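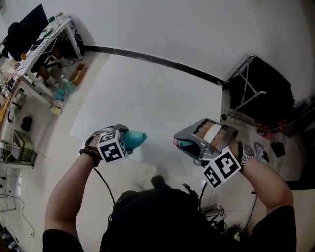 Introduction to Packaging
Handout for Unit 2: Bottles, Caps and the People Who Open Them

Welcome back, everyone. Last time we spent nearly the whole session on cartons, and I promised we would get to bottles, so let's get to bottles. Please read these notes before class if you can manage it. They are longer than I meant them to be (they always are), but the worksheet goes much faster if you already have the words for things.

The parts of a bottle

Most of the words come from the human body, which makes them easy to learn. At the top is the finish, the one word on the list that has nothing to do with bodies. It is the part with the threads or the bead, where the cap goes on. The name is a leftover from hand-blown glass, when the lip was the last thing the glassmaker formed. Under the finish comes the neck, then the shoulder, then the body, then the heel, where the wall curves in to meet the base. The base usually has a dent pushed up into it, called the push-up or the punt, and it helps the bottle stand steady, because a ring touches the table more reliably than a flat disk does.

The shoulder is where I would like you to slow down. Students tend to draw it last and without much thought, and it does more work than nearly anything else on the bottle. A steep, sloping shoulder lets the last of a thick product slide down toward the opening when you turn the bottle over. A wide, square shoulder looks generous on the shelf and gives you more label below it, but it traps product in the corners. If you have ever stood in the shower banging a conditioner bottle against your palm, you have met a square shoulder. The shoulder also carries load. When cases are stacked on a pallet, the weight comes down through the cap and the finish and has to spread out into the walls, and a shoulder that is too flat will buckle there first.

Plastics you will meet most often

PET is clear and stiff, and it holds carbonation well. Soda, water, salad dressing. It scratches more easily than glass but it hardly weighs anything.

HDPE is the cloudy or solid-colored one, slightly waxy to the touch. Milk jugs, laundry detergent, a great many shampoos. It takes color beautifully and puts up with being dropped.

LDPE is softer, and it is what you want when the customer has to squeeze. Think of mustard or craft glue.

PP turns up most often in caps, and especially in flip-tops, because a thin strip of it can be bent again and again without cracking. We call that strip a living hinge. Open one slowly next time you are in the kitchen and watch how little material is doing the job.

The Flakora exercise

For our running case we will use the Flakora hair care line, which many of you will remember from the carton unit. The original bottle held 200 milliliters and had a straight body, a square shoulder and a screw cap. The company kept its customer letters (bless them) and sorted them by subject. Out of 1,523 letters, the largest pile was about the cap. People with wet hands could not turn it. People put it down on the edge of the tub and lost it. A fair number simply left it off, and then water got in and the product thinned out, and they wrote to complain about the product.

The redesign did two things. The screw cap became a flip-top, and the shoulder was rounded. You might think the second change was only for looks, and I believe it started that way, but it also meant the bottle could be stood on its head to drain, and letters about wasted product dropped off as well. I like this case because the two changes were made by different departments who hadn't talked to each other much, and in real working life you will see a lot of that.

A word about labels

A pressure-sensitive label is a sticker, more or less. It goes on happily over a flat or singly curved surface, like a cylinder. It does not go on happily over a surface that curves in two directions, such as a rounded shoulder, where it wrinkles or lifts at the corners. Keep your label on the body and stop it short of the shoulder. Bondwood, who supply the sample sheets we use in class, print a dotted guide on the back of each sheet, so please don't trim it off before you have measured.

If you must decorate the shoulder, you have the choice of a shrink sleeve or of printing directly on the plastic. The Prikoso hot sauce bottle in the sample cabinet is sleeved from heel to neck, and if you look at the lettering near the top you can see it has been drawn a little too wide on purpose, so that it comes out right after shrinking. The Ung lotion bottle next to it is printed directly. Run your thumbnail over the ink and you can feel the edge of it. (Gently, please. It is the only one we have.)

Opening force and ordinary hands

Whatever you design will be opened by somebody with soap on their fingers, or arthritis, or a toddler on one hip. When you test a closure, test it wet and test it with your weaker hand. Fine ribs on a cap help dry fingers. With wet ones, a few deep ribs usually do better. A larger cap is easier to turn than a small one, and a flip-top needs a proper thumb notch, deep enough to find without looking.

For next class

Bring one empty, rinsed bottle from home with its cap. Any material is fine except glass. Draw it from the side at full size and mark the finish, neck, shoulder, body, heel and base. Find the recycling number underneath and write it beside your drawing.

Then answer in a paragraph or two: where does the product get stuck, and what would you change about the shoulder or the cap to fix it? The drawing and the written part together are worth 20 points. Late drawings can go in the tray by the door until the end of March, and spare tracing paper is in the second drawer of the sample cabinet.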